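Reference > Materials > Metal goods > Wire mesh

Wire mesh (household goods)

28 July 2023 - Tahmineh Pakzad
Print this article | E-mail this article

Wire mesh is a sheet material made by weaving or welding metal wire into a regular grid. In household goods it is used for baskets, trays, sieves, fireguards and shelving. The two main types are woven mesh, in which the wires pass over and under one another, and welded mesh, in which they are joined by resistance welding at each crossing. A third product, expanded metal, is often sold under the same name but is cut and stretched from solid sheet.

Manufacture

Low-carbon steel is the usual raw material. The wire is drawn down to size through a series of dies, straightened and fed to the loom or welding line. For a basket, the flat mesh is cut to a blank and either pressed in one piece or folded and welded at the corners. Cut ends are closed by a rim of heavier wire or folded strip, which also carries most of the load when the basket is lifted.

The trade in Brundton began with sieves for the grain mills. The Barnley works opened there in 1870 and made riddles and meat safes before turning to desk and kitchen baskets. At its largest it employed 338 people and ran 12 looms. Its main rival, Grindach, made only welded goods and bought its wire ready drawn.

Finishes

Bare steel rusts quickly indoors where the air is damp. Common finishes are zinc plating, nylon dip and powder coating, the last being applied dry and cured in an oven. Black has long been a common colour. Thin coatings tend to fail first at the crossings, where the powder does not reach the inner faces of the wires.

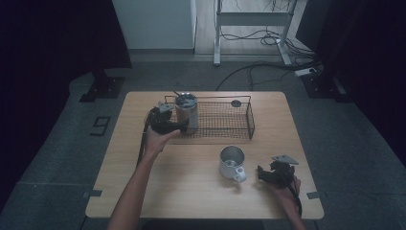 Black wire mesh basket holding a stainless steel canister, with a white mug in front.

Description of mesh

Mesh is described by aperture (the clear gap between wires) and wire diameter. Open area is the share of the sheet taken up by gaps, and falls as the wire becomes thicker for a given aperture. The older mesh count gives the number of openings per linear inch - a figure of little use unless the wire diameter is also stated. The Henare pattern book, long used in Brundton, lists seven standard weaves for domestic work.

See also: Expanded metal; Sieve; Wire drawing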